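Hastgate Home Help > Storage and Small Spaces > Drawers

Little plastic drawer unit slides all over my fabric mat when I open it

610 views

Posted by plumbobbin, 14 Apr 2018

Hi all! I've been having the best time getting my hobby table into shape and I'm down to one last annoyance. I have a small white plastic drawer unit (a Prikia, the short one, one drawer on top and an open space under it) and I love it. It's just the right size for beads, tags, thread, all the little stuff that used to live in soup mugs.

The trouble is the fabric I put under it. I found this starry night sky print at a remnant sale and could not leave the store without it. It makes me happy every time I sit down! But when I pull the drawer, the whole unit comes with it, and the fabric comes too, and the fabric bunches up into ridges. Then my kitchen scale is sitting on a ridge and I don't trust the number it gives me. I portion beads into bags, so I do need to trust it.

What I've tried so far:

Tape on the corners of the fabric. Held for a day, left a gummy line.

A gray cloth underneath as a sort of cushion. I think this made it worse, the two cloths slide on each other.

Putting heavy things in the bottom space. Better, but then I can't use the bottom space, and I want that for flat stuff.

I don't want to give up the fabric. I also don't want to glue the unit down, I turn it around depending on what I'm working on. The table top is metal with slots in it, if that matters. Any ideas very welcome, even odd ones!

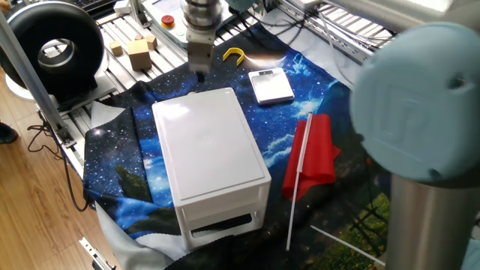
3 replies

mossandmallet wrote:

Oh I love that print, keep it! I had the same kind of trouble with a sewing box on a tablecloth, and I can tell you which parts of it are worth your time.

First, get rid of the gray cloth directly under the mat, or at least don't let it run under the drawer unit. Two smooth fabrics together will creep no matter what you do on top. What you want is a grippy layer. The open-weave rubbery stuff sold for lining kitchen shelves is perfect and you can cut it with ordinary scissors. Cut it a little smaller than the fabric so it doesn't peek out. Lay it down, lay the fabric over it, and smooth from the middle out toward the edges with the flat of your hand.

Second, iron the fabric before you do any of that. Low heat first if you don't know what it's made of, and try a corner. A lot of the ridges you're fighting may just be old fold lines.

Third, feet. Stick-on rubber bumpers on the bottom of the drawer unit, the clear kind for cabinet doors. Wipe the plastic with rubbing alcohol and let it dry before you stick them or they will fall off and you'll find them on your sock. Put them as near the corners as they'll go.

Then look at the drawer itself! If it takes a real tug to get it moving, no amount of rubber is going to feel nice. Take it all the way out, check for a little seam or burr along the bottom edges, and rub it down with 300 grit sandpaper. A few strokes, go easy. Wipe off the dust and run a plain white candle along the runners. I did this on a set of 7 drawers in my laundry room one July and it was so satisfying that I went looking for more drawers to do.

For the scale, take it off the fabric while you weigh if you can, or slip a ceramic tile under it. Soft surfaces can throw off a kitchen scale, and they're much happier on something hard and flat.

12 people found this helpful

tall_oltmanns_shelf wrote:

just put a hand on top of it when you open it?? thats what I do with mine. also more than 2000 beads in one drawer is heavy, might be that. nice fabric tho

3 people found this helpful

plumbobbin wrote:

Coming back with results, and thank you both! I'm so pleased with this.

I did the shelf liner, and it fixed most of it in one go. I bought the Simivov roll because it was what the hardware store had, and I'm sure any of them would do. Ironing helped too. I had honest-to-goodness creases in there from the store. The mat still gets the odd wrinkle near the edge but the middle behaves now.

The bumpers I'm still thinking about. The unit stands on its bottom frame and there isn't a lot of flat area to stick anything to, so I may try thin strips of the liner instead.

The candle trick is amazing. I emptied the drawer, found a rough seam just where you said it might be, sanded it, waxed the runners, and now it glides. I kept opening and closing it for no reason. If you have one of these units and have never waxed it, please go do it tonight!

One more thing I changed, in case it's useful to someone with the same unit. I wanted something on the drawer I could get hold of properly, so I used a black cable gland (the ribbed plastic fitting that goes around a wire where it enters a box). It sticks straight out from the drawer front and it's chunky enough to grab with beady, gluey fingers. There's a cream-colored one on the side of the cabinet above the drawer as well.

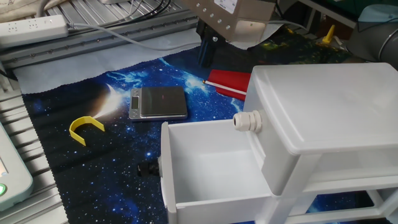 With a decent grip I pull straight instead of hooking a fingernail over the edge and yanking at an angle, and I think that was half my problem all along. A crooked pull makes the drawer bind, then the whole unit wants to come along for the ride. If you try it, hold the fitting against the plastic and mark your hole first, and start with a small drill bit. Plastic this thin can crack if you go in with the big bit right away.

And yes to the hand on top, I do that too when the drawer is full. I've moved the heaviest beads down to the open part so the drawer only has tags and thread in it when I'm working.

I haven't gotten a tile for the scale yet. For now I smooth the fabric flat under it, press zero, and weigh the same bag twice to check. Next job is a spot for my little red flag and the spare stick, which are too long for the drawer whichever way I turn them. If anybody has a favorite way to store long skinny things, I'll start a new post for that one!

9 people found this helpful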